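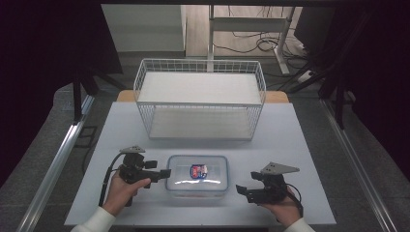 Setting a chore for a machine: boxes, lids and the two-tier rack

Sep 19, 2021

People ask me at parties whether robots can do the housework yet. I used to say "soon". Marlies Hauser, who shares my bench and my biscuits, told me to stop, so now I say "which bit?" and they go and talk to someone else.

If you want a better answer than mine, set up one small chore and try it properly. Putting a lidded food box away on a rack is a good one to begin with. It's dull, it's what half of tidying a kitchen consists of, and it will keep a clever machine humble for weeks.

What you need

A table you don't mind clamping things to.
A wire rack with a flat top shelf and a lower one.
A clear plastic box with a lid, and something small and light to go inside it.
A pair of hand-held grippers, for showing the machine how the job goes.
Two sleeves, rolled or otherwise, with a patient person in them.
Tea.

Step 1. Do it yourself, with your own hands

Move the box from the front of the table to the rack. Now do it again and try to notice what you did. You probably tilted the box a touch to clear the shelf edge, changed your grip halfway, and set it down by feel while thinking about supper. Write all of that down. Each line is a job the machine will have to be taught separately.

Step 2. Do it with the grippers

Your fingers have been taken away and you have two jaws a side. Approach the box from left and right, close both gently, and lift. Your first few goes will be embarrassing. Keep them anyway in a folder of their own, as they make a fair record of what goes wrong.

Keep the cables slack and out of the path of your elbows. Heidrun Berchtold swept a full box of teabags off the table this way in our first week, and has asked me not to mention it.

Step 3. Mind the corners

Rounded corners are lovely in a lunchbox and a nuisance in a gripper. Take hold of the flat part of the side. If you squeeze near the corner the box will turn in your grip like a bar of soap, and if you squeeze harder to stop it, the lid may pop. Squeeze hard enough to lift and no harder. I realise that's about as useful as a recipe that says "season to taste".

Step 4. Mind the shine

Clear plastic is where the sales brochures go quiet. A camera sees the lamp reflected in the box, and the packet inside it, and quite a lot of the table through the side. The box itself comes a poor fourth. Try the job under different lamps before you blame the arm. A strip of matt tape on the lid helps, though you then have a machine that can put away boxes with tape on.

Step 5. Choose where it goes

Top shelf first. It's flat and open from above. The lower shelf means going in underneath something, and a thin wire grid is very good at catching the tip of a jaw. Leave that one until the top shelf bores you.

Step 6. Repeat until you dislike the box

We planned on 500 goes. We did 1,619, and the arm could then manage the top shelf well enough that we called people in to watch, whereupon it put the box down beside the rack with great care. We went on to 2,321. By then it would do the top shelf on most tries, with that box, on that table.

Step 7. Change one thing

Swap the box for another size, or turn the rack a little. Change only the one thing, then see how far your score falls. Ours fell a long way when we turned the rack, and recovered after 704 more goes. A child of six would have needed one go and a raisin.

So, can they do it yet?

One box to one shelf, yes, slowly. A whole cupboard after the weekly shop, with the bag of flour that leaks and the lid that belongs to nothing, no. Shop-floor work is further along, mainly on benches where the same part turns up in the same place all day.

If your rack wobbles, weigh down the base before you start Step 2. I ought to have put that in Step 1.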